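Do you need a colour consultant?

My sister-in-law paid £285 for a colour consultation in January and I have been rude about it ever since, so I thought I should at least read the report before carrying on.

It is 12 pages long. Five of those are about the consultant, a Ghada Chidiac, and how she came to see that houses have moods. The hallway, we learn, is "anxious". The back bedroom is "withholding". I have slept in the back bedroom and the trouble is the radiator.

The advice, once you reach it, is to paint nearly everything in shades from a firm called Riviere, whose tins cost more than my first bicycle. There is a discount code at the bottom of page nine. Make of that what you will. I asked Randa whether she'd been told about any commission and she said it hadn't come up, and could I pass the potatoes.

What bothers me most is the certainty. North-facing rooms must never be grey. Ceilings must be "lifted". Says who? I went looking for anything like evidence and found the same three claims passed from one decorating site to the next, none of them with a source. One did mention a survey of 186 homeowners, run by a company that sells paint.

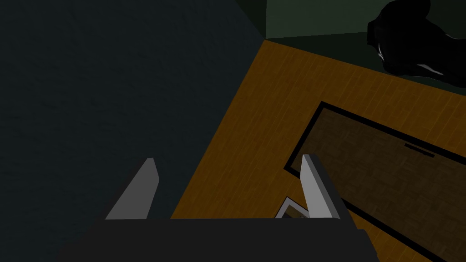
Dark walls get the worst of it. The report says they shrink a room and should be kept for "confident spaces", meaning, as far as I can tell, the downstairs loo. I don't believe it. A dark green wall over an orange-brown wood floor looks perfectly all right to me, and I'd sooner live with that than with another off-white named after a sheep.

Randa has now bought four sample pots and put patches up by the stairs. Zaid can't tell two of them apart and neither can I. She says they change in the evening. I was there until half past nine and they got darker, along with everything else in the house.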